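Cups, Sleeves and Lids: What Happened to the Hot Drinks at Idell
Student project report, Everyday Materials module
Lilla Barta and Meifang Lu
December 2022

Why cups

Our first proposal was about the bicycle shed. It was returned with the comment "too large, also there is no bicycle shed," so we looked for something smaller and found it in our hands. The Idell building has one coffee counter, run by Fahy, and every hot drink leaves it in a paper cup with a ribbed paper sleeve. We wanted to know where the cups go, whether people need the sleeve, and whether anyone would reuse either part if it were made slightly less annoying.

Meifang drinks tea and Lilla drinks coffee, so we consider the team balanced.

What we did

We spent three afternoons in the seating area next to the counter and wrote down what people did with their cups when they had finished. We recorded 114 cups in all. We then asked the people who had the patience for it to fill in a sheet with five questions, and 69 of them did. One sheet came back with a very good drawing of a heron and no answers. It is not included in the 69.

After that we did some handling tests of our own. The method was simple. We stood cups on their rims, bases up, and tried lifting them, nudging them and stacking them, first with the sleeve on and then without it. We did this because the counter stores its spare cups upside down and the staff told us they tip over when anyone is in a hurry.

The sleeve turned out to matter more than we had guessed. A bare cup is smooth and tapers toward the base, so when it is upside down it gets narrower toward the top and fingers tend to ride up it. With the ribbed sleeve on there is something to hold. If you push one side only, though, the cup leans on its rim whether it has a sleeve or not, and a cup that leans far enough goes over.

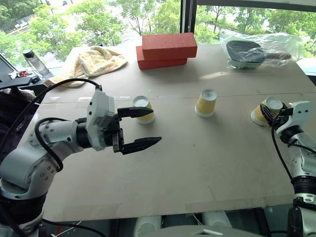

We also tried spacing. Cups set close together are quick to pick up until you brush the neighbor, and then you are picking up two, one of them from the floor. A loose row with a hand's width between cups was slower to lay out and much calmer to work with. Meifang wanted to test a triangle as well. The triangle was fine. We have no further findings about the triangle.

Results from the seating area

Most people threw the cup and the sleeve away together, in one piece. The bins at Idell have a paper opening and a general opening, and the sign between them is printed so small that reading it means putting your face closer to a bin than you would like. Several people hovered, looked at both openings and chose whichever was nearer their coat.

Only two people took the sleeve off first. One of them put it in her bag. When we asked, she said she keeps them for seedlings, which she starts on a windowsill in January, and she gave us a lot of advice about tomatoes that falls outside the scope of this report.

On the sheets, the most common reason for wanting a sleeve was heat, as expected. The second was that the cup "feels cheap without it." We had not offered this as a choice. People wrote it in the margin.

Hardly anyone objected to returning a sleeve to the counter. What they objected to was walking back to the counter. The return box we set up on the last afternoon stood beside the till, and it collected napkins. When we moved it to the door it collected sleeves, and fewer napkins.

Problems

We did not record who had bought tea and who had bought coffee, which Meifang raised in week one and Lilla said would not matter. It would have been useful. Tea drinkers leave the bag in the cup, and a wet tea bag changes how willing a person is to take anything apart.

Our three afternoons were all sunny, so we cannot say what happens on a rainy day, when the seating area is full of people who do not want a drink but feel obliged to buy one.

What we would suggest

Fahy could put the box for sleeves by the door and keep the till clear. The sign between the bins should be legible from a standing position. Spare cups could be stored in a wider tray with their sleeves already on, which takes more shelf space, and we know the shelf is a sore subject.

If another group picks this up, our tally sheets are in the blue folder in the Altus room, second drawer. The heron is in there too.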